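Gripper technician, part-time, Halham workshop

Joly is looking for someone to look after the grippers on our Madcombe cell and the hand-held tools that go with it. The job is 20 hours a week, starting in May. You would report to Annick Hervieu.

Most of the work is routine. Each gripper is stripped after 3,000 cycles, the linkage arms are cleaned and the bushings checked for play. Finger pads are inspected every 990 cycles and changed when the gripping face lifts or wears at the lower end. You will also keep the log and order spares.
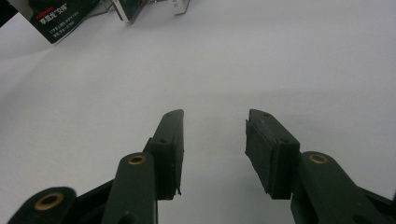

Jaws of a hand-held gripper, open. Brass bushings in the arms, pads showing wear.

You should be able to use hand tools on small plastic parts without stripping the threads, and to press a bushing in square. Experience with robot cells is useful but we will train you on ours. You need to be able to write a clear fault note.

One early start a fortnight, at 6.30, when the cell is down for servicing. There is occasional Sunday work, paid at time and a half.

Pay is £1,628 a month, with a tool allowance of £300 a year.

To apply, send a CV and a short letter to Thibault Moulin at the Halham office. Please mention any repair work you have done, paid or not. Interviews include a half-hour bench task.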